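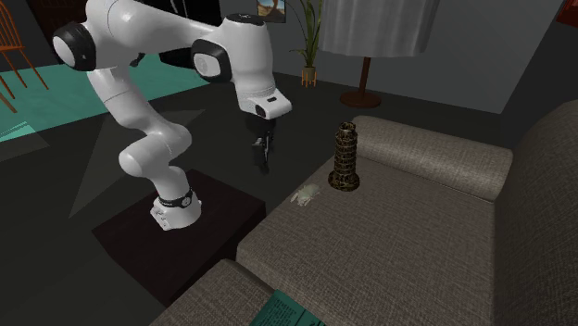 Handout 4: Good practice when testing robot arms in simulation
Course: Robots in the Home, Skorndale evening and day groups
Notes by Osian Powell, with additions by Adebayo Okonkwo

Before we start

Welcome back, and thank you for the very thoughtful pile of questions you left me after the last session. A good many of them came down to the same worry: if the arm only exists on a computer, why do we need rules for it at all? Nothing can get broken and nobody can get a pinched finger. I felt much the same when I began, so please don't be shy about it. But the habits you pick up at the keyboard are the habits you will carry into the workshop in February, and a careless simulated test can teach you something untrue about your own work, which may take weeks to unlearn (I speak from experience, alas).

These are the house rules we use here and at Pletisbridge. They are our own and they don't replace any published safety standard. We shall come to the published ones in Handout 6, when we have a real machine to stand beside.

1. Write down the room before you write down the result

A living room is a much harder place for an arm than a factory cell. There are sofas with soft seats, lamps, plants, chairs with thin legs, rugs, and small ornaments left wherever somebody put them. Each test record should begin with a short note of what is in the room and where the arm is fixed. A line or two for each item is plenty. Say which things the arm is meant to touch, and treat everything else as something it must leave alone.

Please give ornaments proper names in your notes. "Object 2" means nothing to the person reading it a month later, whereas "leaning tower figurine, upright, on the sofa seat near the far armrest" can be understood straight away. If a thing is an awkward shape and you aren't sure what it is meant to be, say "small pale figurine" and leave it there.

2. Fix the base and leave it fixed

The arm's pedestal stays where it is for the whole of a test series. I know how tempting it is to nudge it a little closer when a reach falls short. Don't! If you move the base, close the series, start a new one and give it a new number. Adebayo once spent an entire afternoon comparing two sets of grasps from what he thought was the same spot, and only over his tea did he notice that the pedestal had been turned in between.

Look as well at how near the pedestal sits to the furniture. A corner that all but meets the front of a sofa leaves very little room for the lower joints to swing on that side, and your motion planner should be told about both the block and the sofa. Plenty of people remember the sofa and forget the thing the robot is standing on.

3. The ready position

Every test begins and ends in a ready position. For our purposes that means:

The gripper is empty.
The fingers are clear of all furniture and objects, touching nothing.
The arm is still, and stays still for 11 simulation steps before the first command is sent.
No part of the arm overlaps any other solid thing in the room.

You may choose your own joint angles, so long as you write them down and use the same ones throughout. An arm held out beside the seat with the fingers pointing down is a sensible choice for sofa work. I'd ask you not to start with the gripper directly over an object, as it makes the approach look easier than it is.

4. Soft furnishings are not tables

Most of the example code you'll find was written with a hard, flat table in mind. A sofa seat gives under weight, and a simulated one very often doesn't, whatever its woven cover may look like on screen. So set your contact limits lower than you would for a table, and say in the report whether the seat was modelled as rigid or soft. If you don't know, say that too – it is a perfectly respectable answer and saves the rest of us guessing.

Tall, narrow objects deserve extra care. Approach them slowly, close the fingers before lifting, and count a knocked-over object as a failed attempt even if the arm manages to pick it up afterwards. Low objects near the edge of a seat have their own trouble, which is that a small push can send them to the floor. Count that as a failure as well.

5. Stopping rules

Decide beforehand what will stop a test. Ours are contact with anything not on the "may touch" list, a joint reaching its limit, or 700 steps without progress. The Mägi controller we use in class will let you set all of these on one page. Please don't switch any of them off to get a run to finish. A stopped run is a result like any other and goes in the record with the rest.

6. Report everything

Last year's group ran 3,307 attempts between them, and 797 were ended by a stopping rule. Those stopped attempts taught us more than any others, chiefly about lamps. Keep the failures, keep the settings, and keep the random seed. If you repeat a run, say so. Upload the whole folder to Orer, with your initials in the file name, and resist the urge to tidy it first.

For next time

Read sections 3 and 5 again, then write your own ready position and "may touch" list for a living room of your choosing. One side of paper is enough. Bring two copies, as you'll be swapping with a neighbour and trying to find a gap in each other's rules, and it's much nicer to have a clean one to scribble on. Adebayo will be in the computer room from four o'clock if your controller page is still refusing to load.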